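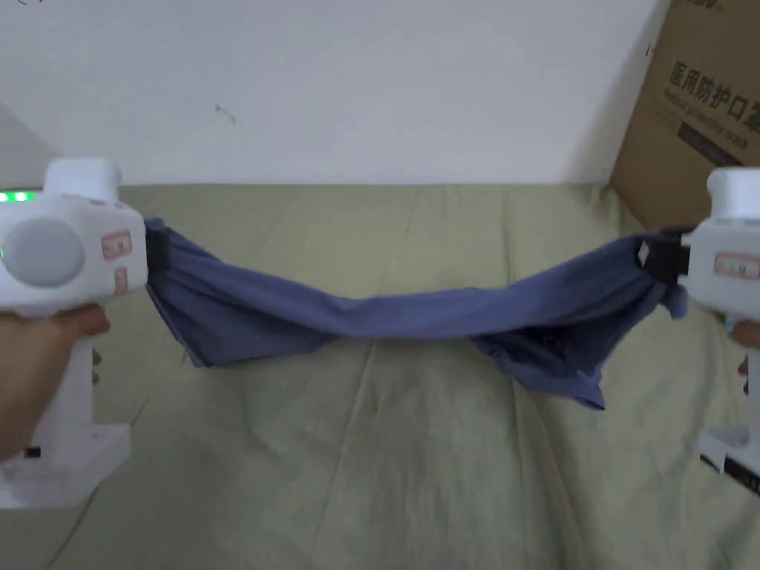 Gekance 织物柔软剂 G-2 为阳离子型浓缩液，供布草洗涤厂、酒店自营洗衣房及养老机构洗衣房使用，适用于棉、涤棉混纺及再生纤维素纤维织物。未经柔软处理的织物在高速脱水后，纤维之间摩擦系数偏高，容易以扭绞状态定形，进入烘干和熨平工序前须人工抖散。蓝色布料拧成松散的绳状、中段收窄、两侧鼓起并带有折痕，即属于本页所称的“扭绞”形态；同一块布上，收窄段与鼓起段的受热面积不同，烘干时含水率下降不同步，熨平后易留下斜向压痕。G-2 的作用是降低纤维表面摩擦，使织物在抖散时较易展开，并减少干燥后的静电吸附。

产品型号
G-2/10：10 升方桶，带防盗盖，可直接接入计量泵吸液管。
G-2/300：300 升回收桶，须配套 Matos 型吸液杆使用。
G-2/1000：1,000 升吨桶，底部出液阀，仅限叉车装卸。

技术参数
外观：乳白色不透明液体
离子性：阳离子
pH 值（原液）：弱酸性
溶解性：可与冷水任意比例混合
气味：淡香型；另有无香型，订货时在型号后加注字母 N
储存温度：5 至 35 摄氏度，避免冰冻
保质期：原包装未开封 24 个月

使用方法
G-2 在最后一次漂洗时加入。加料前须确认主洗所用阴离子洗涤剂已充分漂净，残留的阴离子表面活性剂会与本品结合生成絮状沉淀，附着于织物表面，呈灰白色斑点。漂洗水温不超过 40 摄氏度，低水位，运转 3 至 5 分钟后排水脱水。

按干布重量计，每公斤加入量如下：
床单、被套：2 毫升
浴巾、方巾：4 毫升
毛毯、盖毯：5 毫升
工作服：2 毫升

毛巾类织物不建议每次洗涤均使用。连续使用会在毛圈表面形成疏水层，吸水速度下降。如已出现此类情况，停用若干个洗涤周期，并以正常碱性主洗程序处理即可恢复。

阻燃织物、防水涂层织物及微纤维擦拭布禁止使用本品。手术用布草请参照所在机构的规定执行。

加料设备
G-2 可用于蠕动泵和隔膜泵。管路材质推荐聚乙烯或聚四氟乙烯，蠕动泵软管推荐三元乙丙橡胶。Grundley 系列计量泵出厂参数按低黏度液体设定，改用 G-2 后须重新标定：将吸液管浸入原液，以量筒接取一分钟的排出量，重复两次，取平均值输入控制器。环境温度低于 10 摄氏度时原液黏度上升，冬季（12 月起）应再标定一次。

隧道式洗衣机须将加料点设在最后一个漂洗仓，与中和剂加料点分开。两者共用管路时，每次切换之间以清水冲洗管路。

常见问题及处理
布面发黏：加入量过高，或漂洗水位过低。检查泵的标定值。
白色布草泛黄：多见于烘干温度过高。降低出风温度，减少加入量。
管路堵塞：多为与阴离子洗涤剂接触所致。以温水冲洗，不得使用漂白剂。
原液分层：曾受冻。恢复室温后缓慢搅拌，仍不均匀者停止使用。
脱水后仍严重扭绞：检查装载量。装载量超过额定值时，柔软剂不能代替合理装机。长短尺寸差异大的布草应分开洗涤，被套洗前须系好开口。

安全与储运
本品对眼睛有刺激性。操作时佩戴护目镜和耐化学品手套。溅入眼睛时以流动清水冲洗 15 分钟并就医。不得与漂白剂、碱剂同处存放于同一托盘。泄漏时以砂土吸附，收集后按当地规定处置，不得直接排入雨水管网。

空桶处理：10 升桶冲洗后可按普通塑料回收；300 升桶及吨桶由供货方收回，桶身标签请勿撕除。

配套产品
Zistwood 中和剂（液体，酸性）
Zistwood 碱性主洗剂（液体）
Matos 吸液杆，带低液位报警触点
Grundley 双泵加料控制器

订货与技术支持
10 升装按单桶起订，其余规格按整托盘起订。选型及加料程序咨询：Mahnaz Bahrami，应用技术部。泵体安装及标定：Belmiro Barros，设备服务部。来函请注明洗衣机型号、额定装载量、水质硬度及现用主洗剂名称。

本页数据修订于 2019 年 9 月 18 日，此前印发的参数表作废。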